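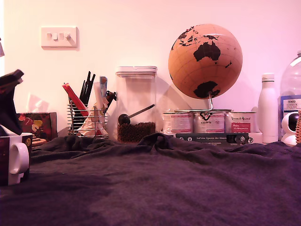

4. Preparing the surface and background

Do this section before you fit a gripper. It applies to both grippers covered in this guide, the Petell and the Munska.

4.1 Clear the blanket in front of the arm. Leave the background objects where they are. The trial is meant to run against an ordinary household background, and the wrist camera should see the same one for both grippers.

4.2 Leave the folds in the blanket. A soft surface gives under the fingertips, so the two grippers can be compared on how they handle a bad height reading.

4.3 Keep tall items out of the arm's reach. The globe and the coffee canister belong at the back.

4.4 Set the room lights and do not change them until both grippers have been run. If the light color shifts, redo the white balance in Esine and start again from the first attempt.

Note: The work area in the Esine settings is 700 mm wide by default. Reduce it if your table is smaller.

5. Running the single-object trial

5.1 Place one small object upright on the blanket, near the middle of the work area. A coffee capsule or a small cup is suitable. Press it down lightly so it stands without help.

5.2 In Esine, open Trials, then New, and choose the gripper from the list. Check that the name matches the one on the mounting plate.

5.3 Set the speed to 70 percent. Higher settings are available but are not used for comparison.

5.4 Press Start and move your hands away from the blanket.
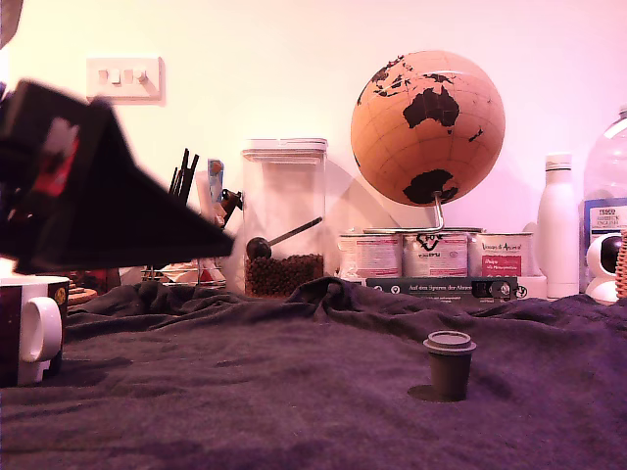 5.5 Let the arm finish its approach, grasp and return. Do not correct the object by hand during an attempt. If it falls over, let the attempt end and log it as a tip.

5.6 Put the object back in the middle and repeat until the counter in Esine reaches the end of the set.

Caution: The arm does not detect people. Stop it with the red button on the Ignacio controller before you reach into the work area.

6. Checking the wrist and cable

Do this check after each set, and always after changing grippers.

6.1 Move the arm to the Inspect pose and wait two seconds for it to settle.

6.2 Look at the screws on the joint bracket. Tighten any that have backed out, by hand only.

6.3 Follow the cable from the bracket to the gripper. It should hang in an open loop with enough slack for a full wrist turn.

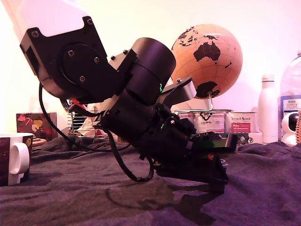 6.4 Turn the wrist slowly through its whole range from the Jog page. If the cable pulls tight or catches on a finger, stop and clip it again higher up.

6.5 Save the log under the gripper name and your initials. Ashley Greenwood collects the logs on Saturday. Questions about the Munska mounting plate go to Auður Overgaard.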